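Estent Publishes First Results of Small-Arm Gripper Comparison

Study at the Rurnport laboratory tests three jaw designs and two controllers on a tabletop sorting task

RURNPORT - Estent today released the first results of a comparison of grippers and controllers for low-cost tabletop robot arms. The work was carried out at the company's Rurnport laboratory with Atberg, which supplied two of the jaw designs under test, and with the Seyoum training center, whose instructors helped write the task list.

The study covers 2,000 recorded attempts at picking up small wooden cubes and placing them in a shallow tray. Three jaw designs were tested: a flat rigid jaw, a rigid jaw with a rubber facing, and a flexible jaw that bends around the object. Each was run with two controllers, one following stored positions and one correcting its path from a camera.

"Buyers of small arms have had very little to go on apart from the supplier's own claims," said Sosina Kumsa, head of testing at Estent. "We wanted figures taken on the same table, with the same objects and the same rules for what counts as a failed grasp."

The rubber-faced jaw had the fewest dropped cubes under both controllers. The flexible jaw did nearly as well when the cube was turned at an angle to the arm, but it was slower to release and sometimes dragged the cube as it opened. The flat rigid jaw was the fastest of the three and also the most sensitive to small errors in position.

The choice of controller mattered more than the laboratory had expected. With stored positions, all three jaws lost accuracy over a long session, and the arm had to be set to its zero point again after about 300 attempts. The camera-based controller needed no such reset during the study, although it added a short delay before each grasp.

Cubes were presented both inside the tray and directly on the work mat. Picking from inside the tray proved harder for every jaw, as the raised rim limits how low the arm can approach from the side.
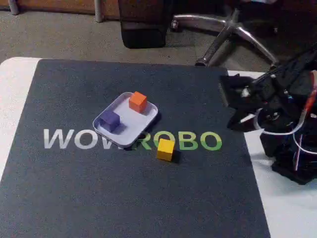
Failures were sorted by cause, and the largest group was contact between the lower jaw and the rim. Atberg has since shortened the lower jaw on its rubber-faced model, and the revised part will be tested under the same rules.

"The rim contact did not show up in our own trials, where we worked only on a flat surface," said Amanuel Chala, product manager at Atberg. "It was a useful finding, and the change to the part was a small one."

The second stage of the study begins in August. It will add round and soft objects, a second camera position and longer sessions. The Seyoum center will run a shortened version of the test with its own students, using the same task list and scoring sheet.

The full results, the scoring sheet and drawings of the tray layout are available from Estent on request. Laboratories and schools wishing to submit a gripper for the second stage may apply through the Rurnport office, which will hold an information session on Tuesday. Places are limited to 30.

Press contact: Estent Communications, Rurnport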